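I moved my 400 m training from splits to stride counts in June, after Keerthana Chacko reviewed two seasons of my race video and found the same fault in nearly every one. My first 200 was consistent. Between 250 and 320 my stride shortened while my cadence stayed put, and the time went there.

The method is simple. Cones go down at 50 m intervals and I count left foot contacts through each segment. At race pace I should be at 107 contacts per side for the lap, a figure that already includes the shorter steps out of the blocks. I log the segments on paper at the track and copy them into a spreadsheet at night.

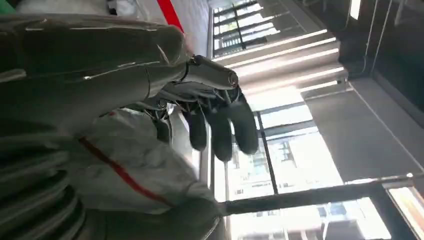

Counting while running is less distracting than I expected up to the end of the back straight. After that it degrades. I lost count in four of the first nine reps, so Thắng Diệp now films the second bend from the infield and I take those segments off the video. His numbers and mine agree to within one contact when I have managed to keep count.

Current sessions are 3 x 300 m with eight minutes' recovery, on the Furnival track, which has a slower surface than Zarville but a wider outside lane. I also do some 38 minutes of hill bounding once a week. Bounding volume is the variable I trust least. My Achilles was stiff for a fortnight after I raised it, and I have since cut back to 27 contacts per set.

Next block starts with a time trial in lane four, in spikes, with the cones left in the shed. I'll post the segment table once the video has been counted twice.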